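Workshop tips: fitting a processor to a server board

Most socket damage happens in the last few centimetres of travel. Set the bench up first and leave the chip in its tray until the load plate is open.

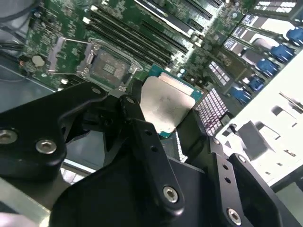
Bench and lighting
Work on a hard, flat surface at elbow height. Carpet and foam both make the board rock. A desk lamp set low and to one side throws a shadow from any bent contact, and an 800 lumen bulb is plenty. Clip the wrist strap to bare metal and check the lead before each job.

Handling
Hold the processor by its edges only. Skin oil on the gold contacts is hard to see and harder to remove. Smudges on the metal heat spreader are less serious – wipe them with isopropyl alcohol on a lint-free cloth and wait 30 seconds before applying paste.

Seating
Match the corner marker on the chip to the one on the socket. Lower it level, straight down, and let go. If it doesn't sit flat under its own weight, lift it out and check the orientation again. Never slide it sideways to find the position. Close the load plate in the order given in the board manual.

Socket covers
Keep the plastic cover. An open socket collects dust and screws. I store spares in a Plevico parts drawer, colour-coded by socket type, with 2 in each compartment.

Paste
A small dot in the centre suits desktop chips. Larger server packages need an X pattern. Old paste should come off completely, including the grey film at the corners.

Pei-shan Kwok wrote in August to ask about magnetic drivers. They're fine for heatsink screws, but park the driver well away from the open socket.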